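Home | News | Press | Contact

Briken and Nyarko bring small-pack pantry line to 300 corner stores

26 February 2020
By Briken Press Desk
Shares: 35 | Comments: 2

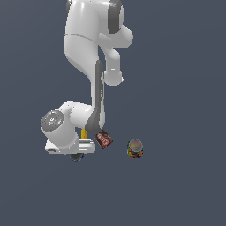
What's changing

Snacks and canned goods in smaller sizes. Same shelf, less waste. Briken, the independent grocery supplier, today confirmed a supply deal with packer Nyarko covering 300 corner stores. First deliveries go out next month, remaining stores by August.

The range is called Clilleo. It has 35 items at launch, mostly single-serve snacks, short cans of beans, fish and fruit, plus a few baking basics. More to follow if the first orders hold up.

Why small packs

Store owners asked for it. Many serve people who live alone, or who shop on foot and carry everything home. Big multipacks sit too long and get marked down. In a trial last year, stores could order by the half case for the first time, and most of them kept doing so after the trial ended. Half cases will be standard for all Clilleo items.

Orders and delivery

Minimum order is 50 units, any mix. No sign-up fee. Stores already on the Briken list can order thru their usual account; new stores need to fill out the short form first. Deliveries will run from the Vultari warehouse, which has room for 2,000 cases of the new line. Cut-off for next-day delivery is noon.

Shelf strips and price tags are included with the first order. Please check teh tag sizes before ordering, older shelving takes the narrow ones.

Samples

Available to trade buyers and food writers on request. Full item list and case sizes from the Briken press desk.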